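Fraction strip screens, build notes

Mar 1, 2023 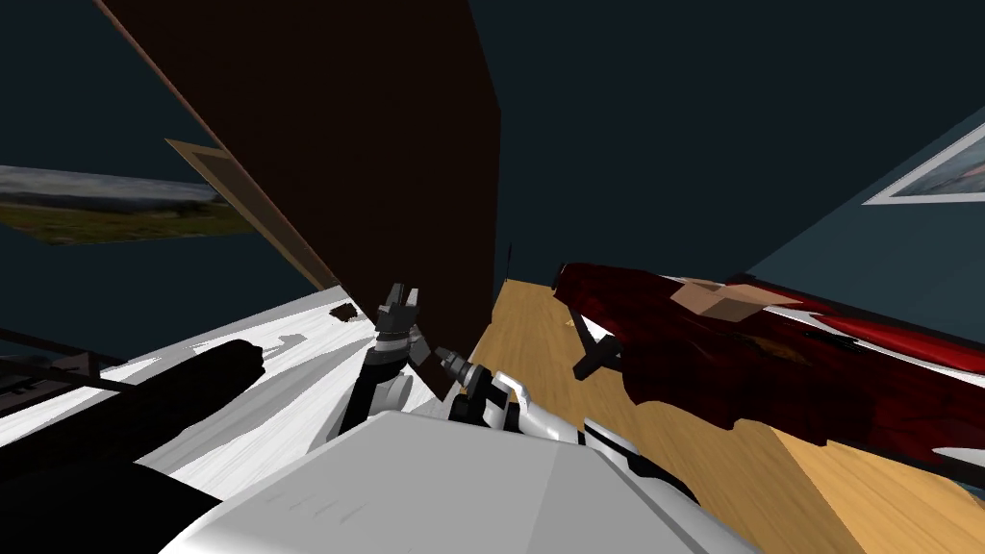 Posted by Harish Palaniappan in Notebook / Flakilow

Picking up from the long page before this one. Number line is parked. Today was all fraction strips, plus the sound thing Fahy keeps asking for.

Where it stood this morning: strips drag ok, snap ok, but if you put two thirds under four sixths the app said "not equal". Which is bad in an app whose whole point is showing that they're equal. Found it before lunch. We were comparing the pixel widths after snapping and the sixths each lose a hair to the border line. Four borders against two borders, so the widths come out different and the check fails. Changed it to compare the actual fractions, cross multiply, whole numbers only. No decimals anywhere in the check now. Should have been like that from day one.

The drawing is still off by the borders though. Kids will see it. If the ends don't line up by even a sliver somebody in the class will say one is longer and they'll be right. Moved the border inside the strip so it doesn't eat width. Looks fine on the big tablet, a bit heavy on the small one when you get down to twelfths. Try a thinner line under 12 pieces? Or drop the line and alternate two shades. Ask Sternel people, they did the colors.

Wording. We said no words on the screen except the menu. I keep breaking this. Put "Nice!" on the match and then took it out. Put it back, took it out again. A kid who can't read yet or reads some other language gets nothing from "Nice!" and the strips already glow. Leave it out. Really leave it out this time.

What about the fraction itself, written 2/3 on the strip? That isn't words, that's the math. Keep, but it should come in late. First screens just lengths, no numerals at all. Then the numerals fade in once they've matched a few. Right now the numerals show from the start because I never wired up the level flag. To do.

Level flag notes, so I don't redo this again:
level A, lengths only, halves and quarters
level B, lengths only, thirds and sixths
level C, same strips with numerals
level D, numerals and the strips hidden until you tap
Hidden strips on D was Dronar's idea from the last call and I think its the best thing in the app. You guess, then tap to check. The strip comes out and either it fits or it doesn't. No score.

Score. Argument still going. Fahy wants stars. I don't. With stars they play for the stars and tap everything till it lights up. I watched my own nephew do it in October with the old build, he got all the stars on the adding page and could not tell me what seven and five was. Compromise maybe: a little shelf where finished strips pile up. You can see you've done a lot without a number on it. Will mock up.

Random problem generator. Ran 2,000 problems through the checker overnight. Came up with:
- duplicates, same problem twice in a row, more often than I'd like. Added a "not the last one" rule.
- one half against one half. Technically correct. Boring. Filter out identical pairs below level C.
- eighths turning up in level B. Wrong table, fixed.
- something over itself, like 6/6 matched with 1. Left it in on purpose, it's a good one, the kid fills the whole bar. Maybe make it always appear once per level.
Zero over anything never came up, good, but I don't see what stops it. Put in a guard anyway.

Wrote the checker output to a text file so anyone can look. It's in the shared folder under checks, last one by date. If you open it in the spreadsheet program it turns 1/2 into January 2. Every single time. Open it in a plain editor.

Sound. Short click on snap, lower click on no match. Tried a buzzer for no match and hated it in under a minute. A wrong guess should sound like setting something down on a table. The low click does that more or less. Volume on the old tablets is all over the place, one is up to 4 times louder than the rest with the same file. Not our bug I think. Mute button goes top right and it stays muted when you come back, it was forgetting. Fixed, tested twice.

Drag problem on touch. If you drag with one finger and rest your palm on the glass, the strip jumps to the palm. Little kids always rest the palm. We take the newest touch, should take the first touch and ignore the others until it lifts. Half done. Works for one strip. With two kids on one tablet it means the second kid gets locked out, and in the classroom they do share. So per strip, not per screen. Tommorow.

Also tried letting the strips rotate, as some worksheets have them upright. Bad idea. Comparing an upright one to a flat one is a different skill and it broke the snapping in a way I don't want to think about. Reverted. If anyone wants upright, then all upright, one switch for the page.

Free version. Sternel asked what goes in it. My vote is A and B whole, nothing cut in the middle. The other way was the first few problems of every level and I think that's annoying, you just get going and it shuts. Dronar agrees, Fahy hasn't answered. The web version needs the same check code copied over, do NOT rewrite it by hand, last time we had two versions that disagreed about improper fractions for weeks.

Improper fractions, speaking of. Five quarters runs off the right side of the bar area. For now capped at 2 wholes, and the whole area shrinks to fit. Shrinking changes the size of "one" between problems, which bugs me. One should be the same length all the time or what are we teaching. Could start every screen at the two-whole size and just leave the right half blank. Wastes room on the small tablet. Still prefer it. Need somebody to tell me if twelfths are too skinny to grab then.

Left to do
level flag wiring
first touch rule, per strip
shelf mockup for Fahy
thin border or two shades, ask Sternel
always one full bar per level
copy check code to web build
spelling in the menu page, "denomenator" is in there twice

Battery on the small tablet is at nothing, charger is in the other room, stopping.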